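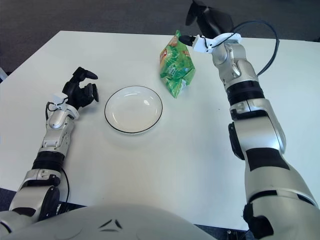 When the mayors of the river towns meet in Skovport in March, Traian Barbu will have to find beds for 300 people in a town with 268 hotel rooms. He runs the host office, and he has already asked Derngate, across the water, to take the delegations from the south.

"The leaders are easy," he told me. "It is the advisers who come in great numbers."

The date is still not certain. Two towns want to wait until after their local elections, and Akdale has not answered the invitation.
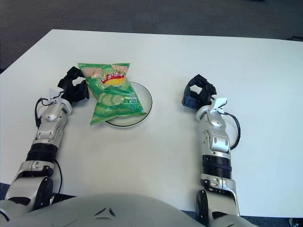 Áine Ó Riain thinks that waiting would be a mistake, as the ferry agreement ends in spring and almost 4000 commuters depend on it. Barbu agrees with her on this point – but he does not wish to press anyone.

"If I call Akdale every day, they will come angry," he said. "I prefer that they come late." 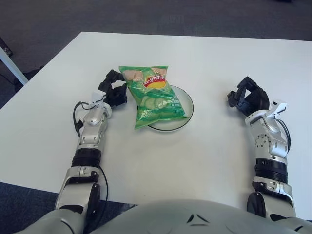
He also wants a shorter final statement. The last one had 100 paragraphs, and he admits that he did not read all of them. A draft should go to the towns before the end of the year.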